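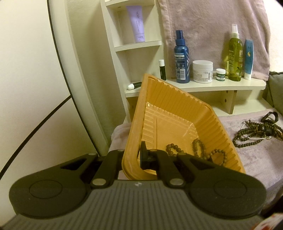

How does a robot learn to tidy up?

One way is to copy people. A person does a job again and again using a gripper held in the hand, and a camera on the gripper records what it sees. Later, a computer studies the recordings and works out which moves go with which views.

Reading time: 2 minutes

Beads are a super tricky thing to learn! A box keeps its shape when you lift it, but a string of beads flops, slides and tangles. Put it down twice and you get two different shapes. An orange tray helps keep the beads together, but then the robot has to learn about trays too — how to grab one by the edge and how far it can tip.

At Prerau, our team wanted to know if practicing in more places makes a robot better. So we trained one robot in a single room and another in five different rooms, with the same number of practice recordings for each. Then we gave both robots 12 tries in a room that was new to them.

The single-room robot finished the job 2 times. The five-room robot finished it 5 times! That is still a lot of misses, and 12 tries is a small test, so we want to run it again with more rooms.

Why would new rooms help? Think about learning to catch a ball. If you only ever play in your yard, a windy beach can feel very strange. Shelves, towels and bottles look different in every home, and a robot has to find the beads anyway.

Contact Prerau | © Prerau | Back to top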